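Plier le linge, au prix de la pince

La société Skeltero loue depuis février un kit de collecte destiné aux ateliers et aux petits laboratoires qui veulent apprendre à un robot des gestes de maison. Le kit s'appelle Doucette. Il comprend deux pinces à main, leurs chargeurs, une valise, un accès au serveur de dépôt et une formation d'une demi-journée. Je l'ai utilisé pendant 20 jours, avec quatre autres personnes, dans des logements habités. Je pense que c'est un bon outil vendu avec une mauvaise promesse.

La promesse tient dans la brochure : « Tout le monde sait plier un t-shirt. » Skeltero en déduit que tout le monde peut enseigner à un robot à en plier un. C'est aller vite. Plier un t-shirt avec ses mains et le plier avec deux pinces sont deux métiers différents. Avec les mains, on tire, on lisse du plat de la paume, on rattrape un bord avec le petit doigt. Avec la Doucette, on saisit et on lâche. Le lissage se fait du côté des doigts de la pince, en appuyant un peu, et il faut un certain temps avant d'obtenir un pli qui ne ressemble pas à un torchon.

Kirsten Tremblay, couturière de formation, a été la plus lente du groupe au début. Elle cherchait à reproduire ses gestes habituels et la pince ne suivait pas. Normand Beaulieu, qui repasse peu et plie mal, s'en sortait mieux le premier matin. Au bout d'une semaine l'ordre s'était inversé. La formation d'une demi-journée ne dit rien de tout cela. Elle explique comment allumer, comment nommer les fichiers, comment vider la mémoire. Le geste lui-même occupe 10 minutes, à la fin, quand les gens ont déjà remis leur manteau.

Sur le matériel, j'ai peu de reproches. Les pinces tiennent bien en main. Les doigts accrochent correctement le coton et le molleton, moins bien les tissus glissants. La doublure d'une jupe nous a fait perdre une matinée entière. Le poids se sent dans le poignet après une heure, et nous avons fini par limiter les séances à quarante-cinq minutes, avec une pause assise. Skeltero recommande deux heures d'affilée. Je ne sais pas qui a tenu deux heures chez eux.

La valise ferme mal. Le chargeur de gauche chauffe plus que celui de droite, sans conséquence jusqu'ici.

Reste la question du lieu, et c'est elle qui m'a décidé à écrire. Le principal concurrent, Fosach, fait travailler ses opérateurs dans un local à lui, sur des tables blanches, avec des vêtements neufs achetés au carton. Les enregistrements sont propres, faciles à trier, et le tarif est plus bas. Skeltero envoie son kit chez les gens. On plie sur le lit, sur le canapé, sur un coin de table, avec le linge de la famille. Dwight Poirier, responsable des achats dans notre atelier, préférait Fosach. Son argument était simple : pour le prix d'une location chez Skeltero, on obtient chez Fosach bien plus de séquences.

Je crois qu'il se trompe sur ce qu'on achète. Un t-shirt posé sur une table blanche se détache tout seul du fond. Sur une couverture à motifs, à côté d'une pile de vêtements rayés, il faut d'abord comprendre où il commence et où il finit. Les lits sont mous, le tissu s'enfonce avec le doigt qui appuie dessus. La lumière vient d'une fenêtre et change entre le début et la fin de la séance. Un robot qui n'a connu que la table blanche risque de rester bloqué devant la première chambre venue, et les clients finaux ont des chambres.

Noeline Tomoana, qui s'occupe chez nous du tri des séquences, a gardé 152 plis de t-shirt sur l'ensemble de la location. Elle en a rejeté davantage. Les rejets viennent presque tous des premiers jours, ce qui ramène à la formation. Si Skeltero ajoutait une journée entière de pratique, même payante, le client récupérerait la dépense en séquences utilisables avant la fin du mois.
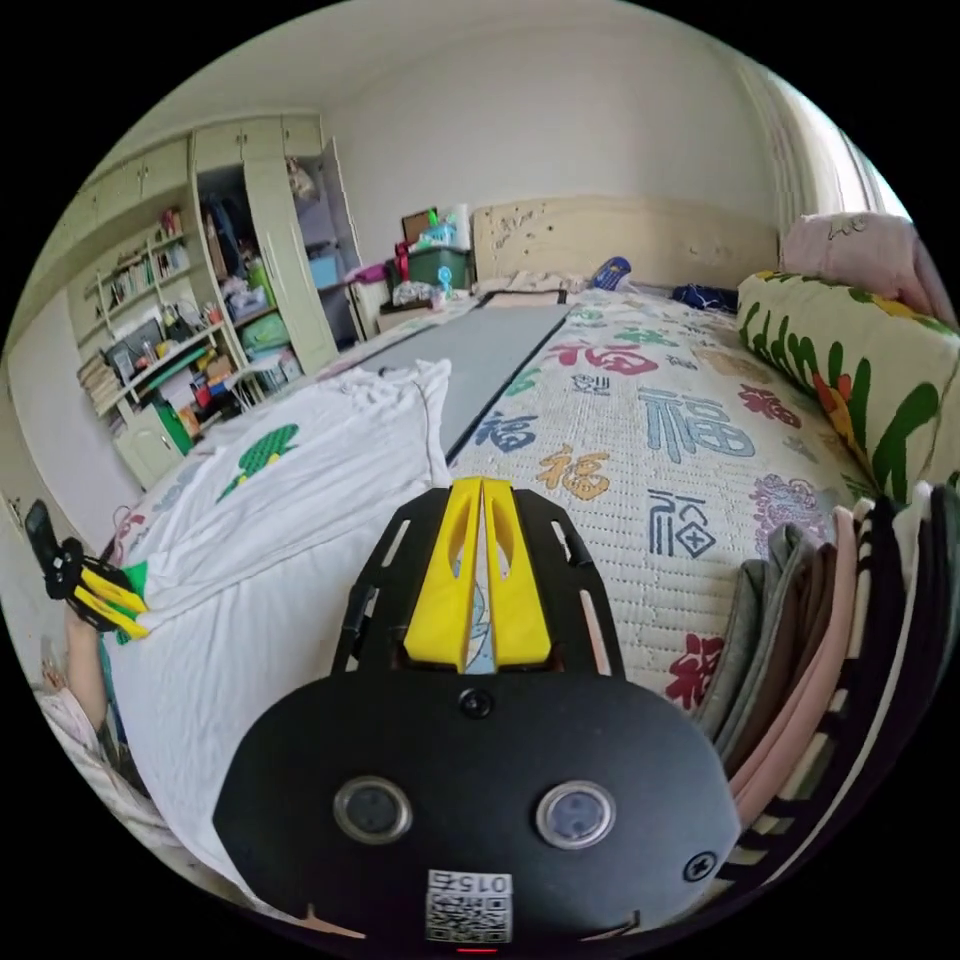
Page modifiée pour la dernière fois en février, à 14 h

Une séance en chambre demande deux pinces, une par main, et un lit assez dégagé pour y étaler le vêtement. Le t-shirt blanc à imprimé vert est étalé mais encore froissé, les autres vêtements sont pliés en pile au bord du lit. On travaille au milieu du traversin à fleurs, des caractères « 福 » de la couverture et des étagères pleines. Chez Fosach, tout cela aurait été retiré avant de commencer. Je tiens à ce que cela reste.

Il y a une contrepartie, et Skeltero la traite trop légèrement. Enregistrer dans une chambre, c'est enregistrer une armoire ouverte, des livres, des papiers sur un bureau. Le contrat prévoit un floutage « sur demande ». Il devrait être fait d'office, et la personne qui habite là devrait pouvoir revoir les séquences avant l'envoi. Socorro Quintero a refusé de signer la première version du contrat pour cette raison, et elle a eu raison. La version corrigée qu'on nous a envoyée ajoute un délai de retrait. Elle ne dit toujours pas qui regarde les enregistrements entre le dépôt et le floutage.

La paie pose un problème voisin. Skeltero conseille à ses clients de rémunérer les opérateurs à la séquence acceptée. Avec ce système, les débutants gagnent très peu pendant la période où ils fournissent le plus d'efforts, et tout le monde évite les pièces difficiles. Nous avons payé à l'heure. Les jupes doublées et les draps-housses ont été faits comme le reste.

Le logiciel de dépôt, Gastimness, mérite une mention. Il est lent le soir et ses messages d'erreur sont en anglais seulement, mais il reprend un envoi interrompu là où il s'était arrêté. Pour des gens qui téléversent depuis la connexion de leur appartement, cela compte plus que la vitesse.

Nous allons renouveler la location, pour une durée plus courte, avec les mêmes opérateurs. J'ai demandé à Skeltero de remplacer la valise et de nous fournir des doigts plus adhérents pour les tissus glissants. La valise est arrivée. Pour les doigts, on m'a répondu que la demande était transmise.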